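Notes on Demonstrating by Hand: The Tabletop Tasks at Jandby

The Jandby teaching bench has been in regular use since November, and I have been asked to set down how demonstrations are recorded there. These notes reflect my own practice and do not replace the Pirzada operator guide.

Each operator drives the arm by remote control, using the Sevent hand controller, and completes the same short task many times. A full set is 300 demonstrations. At present we hold 1040 across all tasks, of which 36 were set aside on review. Most of these were rejected for hesitation – the operator had stopped in mid-reach to think.

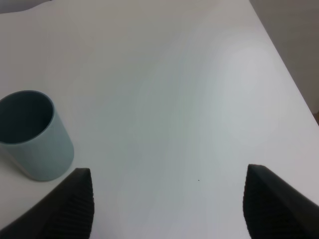
Hesitation is a more serious fault than a missed grasp. A policy trained on pauses will learn to pause, and it will do so in places where no person would. Operators are therefore asked to decide on the approach before touching the controller, and to start over if they change their minds. I have found that around 12 practice runs are needed before a new operator's movements become even.

The view from the wrist deserves particular attention. It is the view the policy will rely on, and the operator should learn to work from it as well. Shadows, reflections and plain white surfaces all look different from there than they do from a chair beside the table. 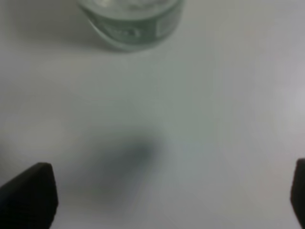

Working with Glass

Clear glass remains the most difficult material on our list. Its edges are faint at close range, and the background shows through the wall. We ask operators to slow down on the final approach and to keep the speed steady throughout. We also ask that starting positions be varied widely, as the first Drorkar set was recorded from nearly the same spot every time and proved of limited use.
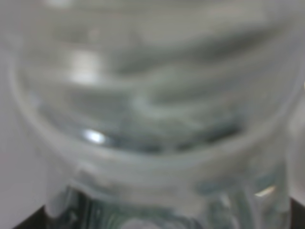 Clear glass at close range, from the wrist camera.

Guiding the arm directly by hand is still permitted for coarse movements. For glass, remote control is now the rule at Jandby, and the review sheet has been changed to record which method was used.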